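Does my raffle need a permit in Anville?

Asked by Dayana Villaseñor

Our hobby club wants to raffle off a quilt in February. Tickets would be sold to members and at the Sugden street fair, up to 30 dollars a book. Is a city permit enough or do I also file with the state?

Answer 1
Depends on your state. Call the clerk.

Answer 2
We had to do both. The city form is 1018 and it took eight days. Keep your ticket stubs — they asked for ours.

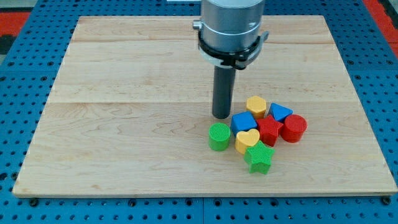
Answer 3
Prize value matters too, so put a fair price on the quilt before you file. Handmade goods are harder to price. I used what similar items sold for locally.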